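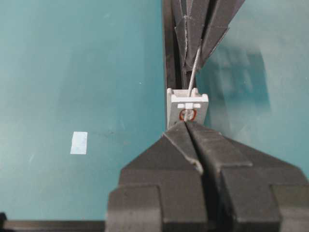

In praise of the cable clip

By Debora Messina
September 5, 2021

I have been meaning to write something kind about cable clips for a long while, ever since we moved into the house on Rindgate and I found myself on my hands and knees behind a desk, following a lead that went under the rug, over a radiator pipe and back to very nearly where it had begun. I had bought a bag of 100 clips from Carbone, the hardware shop at the bottom of the hill, and my husband thought this was madness. We have 15 left.

A clip is such a modest thing. It holds a wire, and it asks you to decide where that wire is going to live, and I think it's the deciding that most of us put off. We plug in the lamp and tell ourselves we'll sort it out at the weekend, and by December there are three chargers and a string of fairy lights in the same knot, and somebody (me, usually) has caught a slipper in it.

I know there are cleverer answers. My sister swears by those fabric sleeves that swallow everything whole, and they do look smart, but try getting one lead out of the bundle when the printer goes wrong! Boxes with lids are no better, to my mind, as they only give the muddle a roof. With clips you can see what you've got. You can run a finger along the skirting board from the socket to the lamp and know exactly which wire is which.

They do want a bit of patience, I'll admit. Wipe the surface first, press the clip down and leave it overnight before you ask it to hold anything, and don't pull the cable tight — it needs a little slack at the corners, and so does whoever is fitting it. I start at the plug end and work outwards, with the radio on and a cup of tea somewhere I won't kick it over.

The hall is still to do. There's a telephone wire out there that was left by the people before us, painted over at least twice, and I've promised myself I'll get to it before the visitors come.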